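**Film pinch fault** is a failure in robotic bag handling in which a two-finger gripper closes on loose plastic film instead of on the part of the bag it was told to grasp. The robot reads the grasp as good and begins its next move. The bag then slides, swings, tears, or comes open, and the contents may be dropped or crushed. The name comes from service notes for the Haretero bench cell, where the fault was logged as a separate class for the first time. Operators also call it a "false hold" or an "air grab."

## Background

Clear zip-top bags are common in grocery packing and in kitchen automation. They are hard for robots for two reasons. The film is transparent, so a camera sees the table through it and also sees bright glints that move as the camera moves. The film is also soft, so the outline of a bag changes each time it is touched. A hard object such as a can has one shape and a few good places to grip. A bag with a few pieces of produce in it may have a different shape on every try.

The usual target is the zipper strip or a corner near it. On many bags the strip is colored, most often blue, and it shows up well against a white table. The film above it may be folded, puffed up, or pulled tight around the contents. 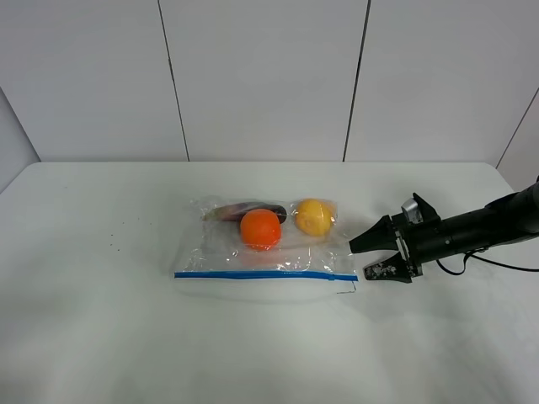

A normal pick has four stages: approach, descent, close, and lift. The pinch fault begins in the third stage but is seldom noticed until the fourth. At the end of the close stage the controller compares finger width and motor current with stored limits. Several layers of bunched film can give nearly the same reading as a zipper strip, and the check passes.

## The Estmont stoppage

The best documented case took place at the Estmont test kitchen, where a Haretero cell was used to open, move, and reseal bags of mixed fruits and vegetables. Over a run of 834 picks in December, 42 were marked as faults after review. The control software had flagged 30 of them when they happened. The others were recorded as successful at the time and were found only when the logs were compared with video.

In one of the unflagged cases the fingers had closed on a fold of film next to a lemon. When the arm lifted, the bag turned on the fold and the seal pulled apart. A piece of fruit fell, rolled under the arm, and was pressed against the table on the next descent. The arm stopped on its force limit. There were no injuries, but the finger pads had to be replaced and the cell stayed off for the rest of the shift.

The report on the stoppage gave most of its space to the wrist camera. At close range the bag fills only part of the view, and the part that can be seen may not include the zipper strip at all. The software kept using the last good estimate of where the strip was, even when that estimate was out of date.
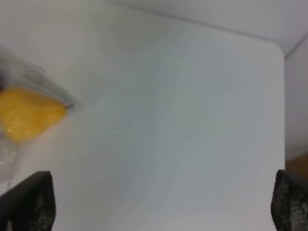

Sjöberg disputed this reading in a written reply to the report, arguing that the camera had been given too much of the blame and that a stale estimate would have done little harm if the arm had slowed down before closing. The reply asked for the approach speed to be listed with every fault. The final version of the report added the speeds in a table but kept its main finding.

## Causes

Later work on the fault lists the following causes, which often occur together:

- **Glare.** Bright spots on creased film are taken for edges.
- **Old position data.** The bag shifts after the last clear view of the strip.
- **Hidden strip.** A finger or a fold covers the part of the zipper the software is tracking.
- **Worn pads.** Smooth patches on the fingertips let film slip after the close check has passed.
- **Crowded contents.** Round items press the film outward and leave little flat material near the strip.

Color can also play a part. Yellow and orange produce stands out strongly, and some detectors place the center of the bag too close to the brightest item. Dark items such as eggplant can be lost when they lie behind something else.
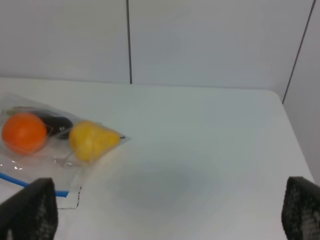 ## Detection and prevention

The simplest remedy is a short test lift. The arm raises the bag a small distance and holds for 300 milliseconds, and the controller checks whether the load on the wrist matches the expected weight. If it does not, the bag is set down and the fingers open. The test adds time to each pick, and some sites run it only after the first fault of a shift.

Other measures include:

- taking a fresh view from the fixed camera before the descent
- lowering closing speed near film
- refusing any grasp where the strip has not been seen since the arm last moved
- replacing finger pads on a schedule

The fixed camera is useful because it shows the whole bag at once, including the full length of the strip, when the arm is clear of it. Its weakness is that it cannot see small folds as well as a camera at the wrist. Current Haretero cells use both views and stop if the two disagree on where the strip lies.

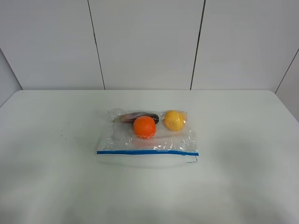

Plostby has objected that stopping on every disagreement trades one problem for another, and that staff who clear the same alarm many times a day will begin to clear it without looking. The objection was raised during review of the cell's safety notes, and the present text of the notes tells operators to check the bag by eye before each restart.

## Safety

The fault is rated as a low hazard when the cell is guarded. The main risk comes during recovery, when a person reaches in to remove a dropped item while the arm still holds part of the bag. Film under tension can let go suddenly, and a controller that believes it has a good grasp may resume its move. The safety notes call for the arm to be locked out before anyone reaches across the table, and for the fingers to be opened by the manual release. Food that has touched the table or the finger pads is thrown away.

## See also

- Grasp verification
- Slip detection
- Transparent object detection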